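Zullorow Countertop Dish Rack: Set-Up and Care
Section 5. Setting the rack down and drying off

1. Clear a flat stretch of counter or table. The rack will stand on a slope, but your plates have opinions about it.

2. Lay the white tray down first, raised edges up. Upside down, it is a very small stage.

3. Stand the wire frame on the tray and check that both wooden dowels sit firmly in it. Do not tighten anything with pliers. We get letters.

4. Keep a microfiber towel within reach of the tray. Folding it is optional, and we have met people.
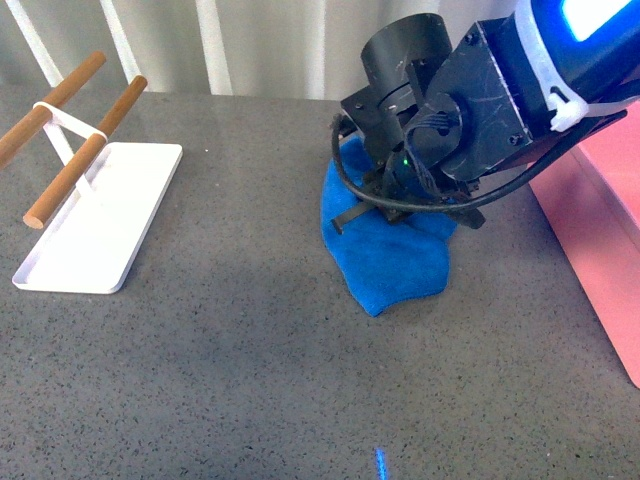 Zullorow Owner's Guide, Issue 7, page 21

5. Wipe the dowels after each use. Wood left to stand in water will swell, and so will your list of regrets.

6. Empty the tray before you move the rack. It holds more water than you think, and it prefers socks.

Note: Wash the towel without fabric softener. A softened microfiber towel pushes water from one end of the counter to the other and calls it a day.

CAUTION: The dowels are not handles. Lift the rack by the tray, with both hands.

For spare dowels, quote part 316.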